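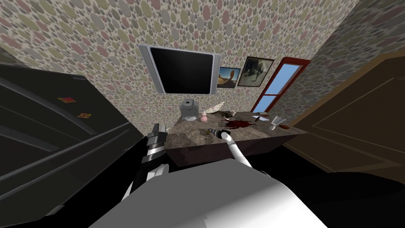 Vurine 2 review: can it clear a kitchen counter?

Posted 5/13/22

Vurine 2 is a simulation package from Fandent. It gives you a furnished kitchen, a two-armed robot and a list of chores, and lets you find out how far your control software gets before you let it near real crockery. We have been using it at Gollgate since April on an ordinary office desktop with a mid-range graphics card.

We make software for care homes and small canteens, so our interest is narrow. Customers keep asking when a machine will be able to clear up after a meal. I wanted a cheap way of giving them a straight answer.

Getting started

Installation took most of a morning. The download is large, and the licence tool would not accept our key until I had turned off the office proxy. After that it ran without trouble. There are 20 chores in the standard pack and you choose them from a plain menu. The manual is short and was clearly written by people who already knew the program. The page on joint limits is wrong for the left arm, and the correct figures are in a text file in the install folder.

The robot can be driven by hand or by your own code. Driving by hand is tiring and I would only use it for checking that a grasp is possible at all.

The room

The default kitchen is a good choice. It has a black refrigerator on one side, a panelled wooden door on the other and a marble counter between them. The walls have a busy pattern of overlapping shapes, and the refrigerator has a shiny finish. Our object detector had been trained on plain backgrounds and did badly for the first week.

The counter itself is untidy in a believable way. A clear glass stands near the right-hand side, there is a sheet of white paper lying flat, a small pink bottle further back, and a dark red spill across the middle. The see-through glass and the flat paper are both awkward for a gripper, and it is useful to have them on the same surface.

How the chores went

We ran 874 attempts with our own controller. Moving the bottle was easy and worked nearly every time. The drinking glass was much harder. Our software often misjudged where the rim was and closed the fingers on air, or nudged the glass before it had hold of it.

Paper was worse. The fingers need an edge to get under, and on a flat counter there isn't one. Sliding the sheet to the front and pinching it there worked sometimes.

Wiping was the chore I cared about most, and it is the weakest part of the package. The spill is treated as a mark on the surface that fades when a cloth passes over it. It doesn't smear or run, and it doesn't soak into anything. You can test whether the arm reaches the right places and keeps an even pressure, but a good score here says little about cleaning up gravy.

Speed is another matter. Our best complete run, with everything moved and the counter wiped, took roughly 5 minutes of simulated time. A person would be done long before that.

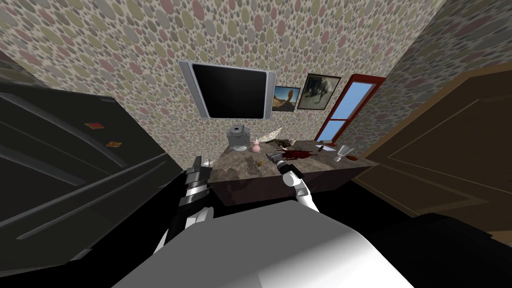
Compared with Ranjbar

We used Ranjbar before this. It is free and runs faster, and the community forum is helpful. Its kitchens are bare by comparison, with plain walls and one or two objects, and our results in them were too flattering. Contact is also handled better in Vurine. In Ranjbar a held object would sometimes shake itself out of the gripper for no reason I could find.

If you are teaching a class, Ranjbar is enough. If you are trying to decide whether to spend money on a real arm, I would pay for Vurine.

What could be better

The camera view resets each time you load a chore. Logs are saved in a format of Fandent's own and have to be converted before a spreadsheet will open them. Support answered my emails within a day or so, but the wiping problem is not due to be looked at in this version.

Verdict

Recommended for testing picking and placing, with the warning about liquids. As for the question our customers ask, I now tell them that a machine can put away sturdy things from a cluttered counter slowly, and that they should keep somebody on for the glasses and the wiping. We have renewed the licence for another year.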